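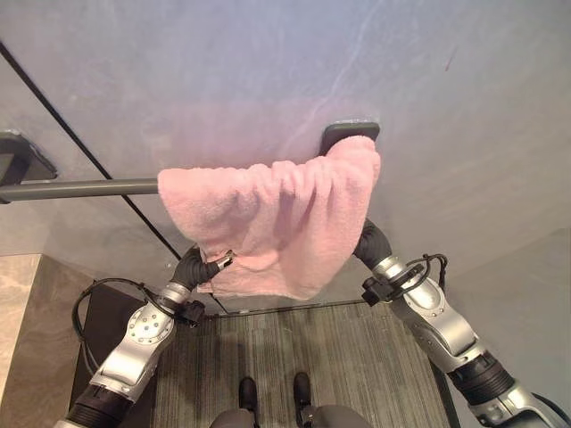 Faut-il vraiment un support pour poser son ordinateur portable quand on travaille chez soi ?
Si vous passez plus de deux ou trois heures par jour dessus, oui, et votre nuque vous dira merci.

Bon, moi j'ai mis un temps fou à m'y mettre. Je bossais l'écran à hauteur du nombril, le menton dans le col, et je me plaignais le soir (beaucoup, paraît-il). En mai j'ai fini par commander le Gornby de chez Jelelano, 63 euros quand même, et je m'en sers tous les jours depuis.

C'est un support pliant en aluminium avec 4 hauteurs. J'utilise la troisième, la plus haute me donne l'impression de regarder un match depuis le premier rang. Ça monte l'écran de presque 18 cm, et là il faut un clavier séparé, sinon on tape les coudes en l'air ! J'ai ressorti mon vieux Skesar sans fil, il a une touche Entrée qui colle un peu mais il fait le boulot.

Côté stabilité, rien à redire, sauf si vous tapotez l'écran du doigt pour montrer un truc à quelqu'un : ça tremblote. Les patins en caoutchouc sentaient fort les premiers jours, j'ai laissé la fenêtre ouverte et c'est passé.

J'avais aussi essayé le Crichton, moins cher, en plastique. Il glissait sur mon bureau dès que je branchais un câble, je l'ai renvoyé. Par contre il était bien plus léger, donc si vous vous déplacez souvent, ça peut se défendre.

La prochaine fois je vous parle de la souris verticale, je la teste encore et pour l'instant je clique à côté de tout.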